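Home | Posts | About | Say hello

My year of giving up football

I gave up football in July. My team had lost again, I had shouted at a radio in front of my mother-in-law, and it seemed a good moment to become a person with hobbies.

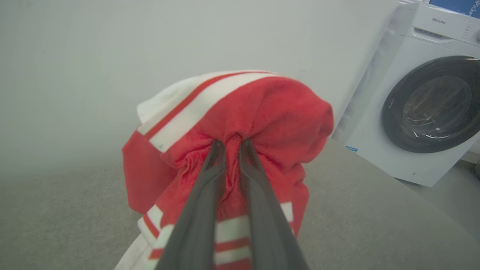 How it went

I lasted until the second Saturday. Akash Uniyal rang to ask if I wanted a lift, I said no very firmly, and then I asked what time he was leaving.

The gate that afternoon was 2,434, which the announcer read out as if we'd filled Wembley. We lost to a penalty in the 68th minute. The pie was grey. Teemu Laaksonen, who moved here from Finland and picked our club from a map, told me he found it all very restful.

In between I did try pottery. I made two bowls, and both of them lean. Babita Singhal keeps hers in the downstairs loo for guests to look at.

I've renewed for next season. It cost more than the pottery, and the seat is behind a pillar.

Posted Wednesday, December 22, 2021

We use cookies to remember your settings. Accept | Manage

Contact | © Satish Pal | Back to top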